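Flemeck opens its doors in Preltelthorpe with early morning yoga for people who think they can't

26 January 2023

I've been putting off writing this for weeks, so forgive me if it comes out in a rush. Flemeck, the little yoga studio I've been going on about to anyone who'd stand still, is opening in Preltelthorpe, and we start with 7 classes a week!

I came to yoga by way of a bad back and a worse temper. My first teacher had me lie on the floor for most of an hour, and I was furious about it all the way home, and then I went back the next week (and the one after that). I still can't do a headstand. I've stopped minding, and I'd like to run the sort of place where you can stop minding too.

The timetable is short on purpose. Mornings are slow and quiet, with plenty of breathing and very little talking from me. Evenings are a bit livelier. There are four beginners' classes in the week, and by beginners I do mean people who've never unrolled a mat, who get puffed on the stairs, who aren't sure which leg is meant to be in front. Come in your old tracksuit bottoms. Mats, blocks and blankets are all there to borrow.

Before we found our own room I ran a trial in the hall at Natden, and I asked everybody who came to tell me what they'd want from a regular class. I've kept all the notes, even the rude ones.
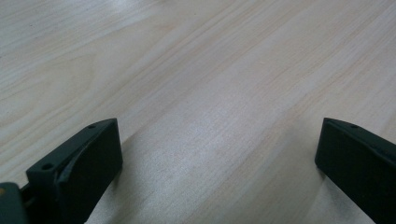
One regular from the Natden trial wrote that she'd always felt yoga was for bendy people with tidy lives, and that what kept her coming was being allowed to do the same five poses every week until they felt like hers. She also asked for less chanting. I've listened, there's hardly any.

That note has shaped the whole thing, really. We'll be repeating ourselves a lot at Flemeck. Same opening, same handful of standing poses, same long rest at the end, with small changes as the weeks go by. If you want something different every time, I'll happily point you elsewhere and no hard feelings.

We're also running a home practice course called Fahmy, for those who can't get to us or would sooner wobble in private. It's ten minutes a day, mostly on the floor, and it begins in June. Names for that are being taken now.

Your first class at Flemeck is free, and after that you pay as you go. I don't do contracts, having been stung by a gym or two myself. To book, or to arrange a visit for your paper or programme, ring the studio on extension 2309 and leave a message if I'm teaching. I do ring back, usually with a cup of tea in my hand.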